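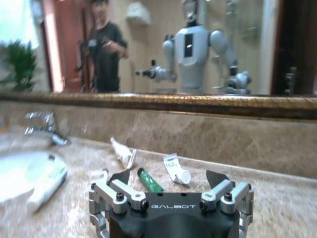
Counter work at the Gutholm, small items

Subject: Re: [housekeeping-ops] Robots in guest bathrooms, what happens to the board?

> We're a 220-room property and corporate has started using the phrase
> "counter assist" in emails, so I assume I have until summer. I know the
> Gutholm has one in the bathrooms already. Three things I'd like to hear
> from somebody who doesn't sell them:
>
> 1. Does the room quota go up?
> 2. Who gets blamed when it throws out a guest's contact lens?
> 3. What do the room attendants do while it's working? Ours are asking me
> and I've been saying "great question" for two weeks and I'm running out
> of ways to say it.
>
> The brochure says it "returns time to your team." I would like to know
> what the team is supposed to do with the time and whether they can take
> it home.
>
> Ruddock House, executive housekeeper

Hi Ruddock, and hello to the rest of you who only read this list when the laundry chute is jammed.

I'm the housekeeping manager at the Gutholm. We have 300 rooms and, since March, one robot that does bathroom counters on one floor. The installer is Cindard. Their person calls the program Edik, which stands for something with "inventory" in it, and by the second morning the attendants were calling the machine Edik too, so that's what I'll call it. It says GALBOT on the gripper. It answers to neither.

Your first question. Yes, somebody tried. The first draft of the new board had the fourth-floor attendants going up by two rooms a shift, on the theory that a bathroom counter takes time and that time was now free. I asked whether whoever wrote it had ever watched a person clean a bathroom. You don't do the counter and then stop and do the mirror and then stop and do the tub. You do the counter while the cleaner is sitting in the toilet bowl. Take the counter away and what you've got is an attendant with a toilet brush and a short wait. The two rooms came off the draft. They came off it in pencil, I noticed.

What we have now is a fixed quota through the end of the trial, in writing, with the robot floor counted the same as any other. Get that before the crate arrives. Once the thing is plugged in, everyone in the building with a spreadsheet wants to know what it's saving, and "ask me in six months" is a much harder sentence to say.

Second question, blame. We had this out early. Our rule for people has always been that if it belongs to a guest you may straighten it and you may not throw it away, and if you can't tell whose it is, it belongs to the guest. A half-used lip balm is the guest's. A hotel shampoo with a finger of shampoo left in it is ours, unless it's been turned upside down to drain, in which case the guest has plans for it. My attendants know this from across the room. Try writing it down for Cindard! I filled four pages and they sent back a form with two boxes on it, KEEP and REMOVE.

We settled on a third box, which is ASK. Anything in ASK gets left where it lies and the attendant decides. On paper this makes Edik a very careful employee. In practice, in the early weeks, nearly everything was ASK, and Lord, it was like training a nephew. The ASK pile has come down a good deal since then. The important part for you is that the attendant's name does not go on the log for anything the machine picks up. In the first version it did, since the log took the name of whoever was signed in to the room. I opened a ticket, number 3911, and it's the only ticket number I've ever learned by heart. Until it was fixed I signed in to every robot room as myself, and for that period the records show me cleaning a remarkable number of bathrooms for a woman with my knees.
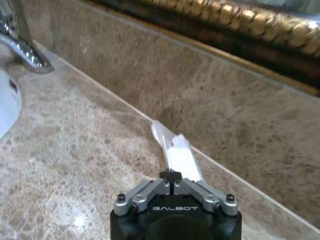 Trash is where I'd start if I were you, and I'd start there before you let them show you anything with tubes and razors. No guest has ever called the desk to ask for a used tissue back. The attendants hate handling them, and when we went around the break room asking which job people would give away first, it was hair in the drain by a mile and then other people's paper. So paper is what I asked for. That torn strip pinched between the fingertips, all folded over on itself, is the sort of thing I mean: it weighs nothing, it lies flat on polished stone, and a person in gloves will chase it back and forth with a fingernail while saying things I can't put on a list with a public archive. Speckled marble doesn't help anybody. White paper you can see on it, at least. Beige hairpins are a separate conversation, and we keep ours for the people with eyes.

Now what it doesn't do, so you aren't surprised. It doesn't wipe down under anything. It doesn't know that a smudge on the backsplash was reported last year and is in the stone. It doesn't do the bead molding on the mirror frames, which is a pity, as I'd have married it for that. (If your property is thinking about gold rope-pattern mirrors, get in touch privately and I will talk you out of it. A toothbrush and a Q-tip, every bead, forever.) And it can't tell when a room feels wrong. My people can. They'll come and get me over a chair in an odd place.

Third question, what the attendants do. This took the longest and I'm still not happy with it. The brochure idea was "supervision." One attendant stands in the bathroom doorway and supervises. We did that for the first stretch and it was miserable for everyone. It's dull work but you can't look away from it, so you finish the shift tired in a brand new place. One of my best told me she'd rather do five checkouts after a wedding than watch it pick up one more comb. I wrote that in the trial report word for word and was asked if I could make it more positive. I changed "comb" to "amenity."

So we quit having people stand and watch. The attendant starts the bed while Edik does the counter, then comes in for the rest of the bathroom and clears whatever got left in ASK. That works if the bathroom door is wide and the attendant isn't asked to sign anything. Bed and counter come out close to even on a stayover. On a checkout the bed wins and she starts on the dusting.

The pay. I was told there'd be no change in pay as there was no change in duties. I pointed out that there was now a training sheet, and that if there's a training sheet there's a duty. We got a differential for the attendants on that floor. It isn't big, it won't change anybody's life, and it is now the most requested floor in the building, which tells you what people thought of the robot before there was money attached and what they think of it since.

Hours are what they were really asking me about, as I expect yours are when they ask what they'll be doing. I told them what I know: nobody's hours are cut during the trial, and I have that in an email. After the trial I don't know, and I said so. It went down better than I thought it would. They've all had managers tell them everything would be fine. I did add that I've seen the thing try to deal with a wet washcloth and I'm not worried for this year.

A few odds and ends. Ask where it parks. Ours was going to live in the linen closet until I asked where the linen was going to live. Ask who charges it, and don't let the answer be "whoever's on." Have the attendants name the trouble spots and put their list in front of the installer yourself, with them in the room, on the clock. Cindard turned out decent about that once they were sitting across from somebody who'd done the job for years, and half of my four pages came from her in the first place.

And put a card in the room so guests know. Ours went through three drafts. The first one said the robot would be "joining you in the bathroom."

I can send you the quota letter and the ASK list if you write to me off list. The wording on the letter is ugly but it has held so far.

Kerstin Teuber
Housekeeping, the Gutholm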